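Burkville Towel Drive Returns With a Bigger Goal and a New Home

BURKVILLE, 8/24/18 — The Besimus Community Laundry is opening its doors for a second towel drive, and this year it has room to grow!
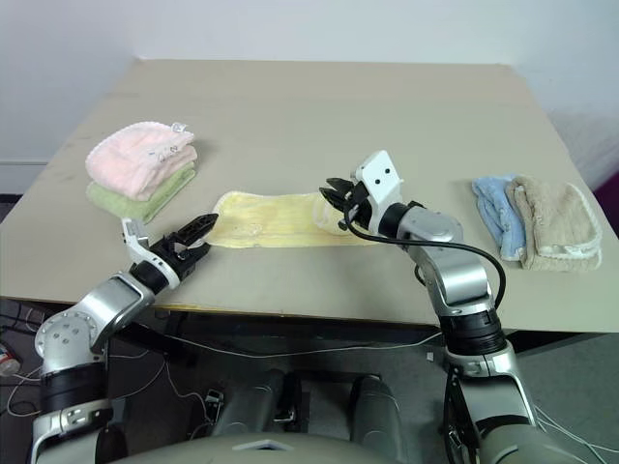
Folded towels in pink and light green, with a yellow one laid out flat.

Last May, neighbors dropped off 2,961 clean towels in a drive that was planned for 800. Bath towels, hand towels, beach towels with faded palm trees — they came by the carload, and every shelf in the old building on Plundo Street was full before the first weekend was over. The towels went to family shelters, the animal rescue and the summer swim program, which had been asking for spares for years.

The new drive runs through the end of next month at the laundry's new space in the Lappalainen Building, two doors down from the post office. The room has wide folding tables, deep shelves and a side entrance with a ramp, so drop-off should be much easier for anyone with a stroller or a heavy bag.

Besimus is hoping to fill 882 requests this time, including 200 from families moving into their first apartment. Bath towels are needed most. Towels can be any color and don't have to match, but please wash them first and leave out anything with holes or bleach spots. Washcloths are welcome in bundles of four.

Drop-off hours are 9 a.m. to 6 p.m. daily. Families who need towels can fill out a short card at the front counter, and no proof of income is required.

Besimus Community Laundry
Lappalainen Building, Burkville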